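4.2 Estimating gripper width from wrist images

The hand-held tool has no encoder on its fingers, so the opening width has to come from the wrist camera. Our first version used printed markers on the finger pads. They worked on a clean bench but were lost whenever a pad pressed into cloth, and the width signal then dropped out at the moment of contact, where the policy needs it most.

We replaced the markers with a small keypoint network, which we call Stotura. It predicts four points per image: the two ends of the top edge of each pad. The points are passed to a fixed linkage model that returns one width value. Since the fingers move together, a single pair of points on one side is enough to recover the width when the other side is covered. When both sides are covered, the last value is held and the sample is flagged.

Training used 1,409 labeled images from the Lotum recordings. Labels were drawn by hand by one of the authors and checked by Mackenzie McKinnon, who relabeled any image in which a point was off by more than 10 pixels. A further 737 images were kept for testing, and no recording session appears in both sets.

Most of the remaining error comes from two sources. The first is low contrast between a black pad and a dark object behind it. The second is clutter near the pad edge, such as lint or a bright straight line in the background. Figure 6 is a test image with both kinds of clutter. The lower edge of the clear panel passes close to the top of the left pad and is brighter than anything on the pad itself, and reddish lint lies along the edge of the right pad. The early network often moved the left points onto lines of this kind. Adding 148 training images with clear panels and fabric objects reduced this, though we still see it with strong side lighting.

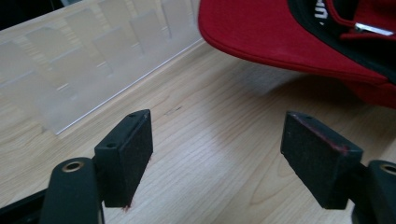
Figure 6. Wrist view from the test set: open gripper, red cap and clear upright panel on a wooden tabletop.

The width value is smoothed with a three-sample median before it is written to the log. We tried a longer window, but it delayed the start of closing and made the replayed grasps late on soft objects. The planner reads the same smoothed value at run time.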